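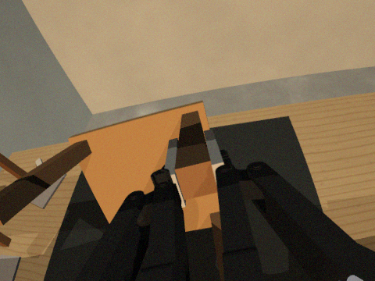 ¿Sirve de algo ensayar un montaje en simulación antes de poner madera buena en el banco? Sirve para encontrar el orden de las piezas y el punto de agarre; el apriete final se sigue ajustando a mano, con la pieza delante.

Eso es lo que más me ha quedado de leer con calma (y con dos cafés) el trabajo de Iraís Medrano y Relu Preda sobre el método Druvau, que enseña a una pinza de dos dedos a montar muebles pequeños. Probaron 1.917 montajes simulados y salieron bien 1.687, que no está nada mal! Casi todos los fallos venían de lo mismo que nos pasa en casa: coger el listón torcido y empeñarse en seguir.

Les dejo lo que yo he copiado para mi taller:

- **Agarren por las caras paralelas.** Un bloque largo sujeto por los dos lados gira mucho menos que uno pellizcado por las esquinas.
- **Suelten y vuelvan a coger.** Druvau permite hasta 4 intentos de agarre por pieza, y el segundo suele ser el bueno - a mí me pasa igual.
- **Preséntenlo todo en seco.** Sin cola, sin prisas, y con los listones apartados a un lado del tablero.
- **Cambien la luz.** En el estudio variaban las sombras en cada ensayo para que el sistema no se fiara de ellas; yo muevo el flexo antes de marcar, y se ven líneas que antes se perdían.

Relu me escribió en marzo que la parte con madera de verdad, en el taller de Karberg, va más despacio, porque el pino se hincha y el simulado no. Yo sigo con mi estantería, que todavía cojea un poquito de la pata izquierda.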